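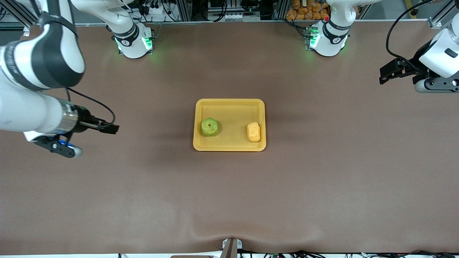 Green apple and yellow sponge on a yellow tray

Whitelaw Watch Repairs: frequently asked questions

Which watches do you service?
Most mechanical and automatic wristwatches, plus standard quartz. We see a lot of older Swiss and Japanese pieces and a fair number of Zarnedholm dress watches. We don't take smartwatches, pocket watches or anything with a minute repeater. If you are not sure what you have, send us the reference number from the case back.

How often should a mechanical watch be serviced?
Every five to seven years if you wear it most days. A watch that lives in a drawer can go longer, but the oils still dry out. If it starts gaining or losing more than usual, bring it in before the interval is up.

What does a full service include?
The movement is stripped, cleaned, oiled and regulated. Worn parts are quoted for separately. We fit new gaskets and pressure test the case if it was water resistant when made. Deok-su Na does the chronographs and Leonie Ngata does everything else.

Do you polish the case?
Only if you ask. Polishing removes metal and rounds off the edges, and collectors usually pay less for a polished case. Tick the box on the form if you want it done. Brushed finishes can be redone on steel but not on plated cases.

How long will it take?
A battery and seal is done within 2 working days. A full service takes six weeks, longer if we have to order parts. Parts for the Bonar hand-wound calibres come from one supplier and can add another month. We close for stocktaking in October and nothing leaves the workshop while we are closed.

How much does a battery cost?
$19 for a battery alone. For watches rated to 100 metres or more we charge $112, with new seals and a pressure test included. We will not close up a dive watch without testing it.

Can I get an estimate by email?
We can give you the standard service price for your model. A firm quote needs the watch on the bench. Quotes are free and stand for 14 days. If you turn one down, you pay return postage only.

Is my watch insured while you have it?
Yes, from the time we sign for it until it is handed back or delivered. Please declare a realistic value on the form. Cover on the way to us is up to you, so ask the courier.

Will I get the old parts back?
Yes, in a small bag with the watch. The exception is parts the maker only supplies on exchange, and we will tell you about those in the quote.

Can you replace a strap or bracelet link?
Straps are fitted while you wait. We keep Zita leather straps from 18 to 22 mm. Links have to be ordered by reference number, so bring the watch with you.

What guarantee do you give?
Twelve months on a full service. It covers timekeeping and the parts we fitted. It does not cover knocks, or water getting in through a crown left open.

Who do I contact about a job in progress?
Ring the front counter between 9.30 am and 4 pm and ask for Jolene Tawhiri. Have your job number ready.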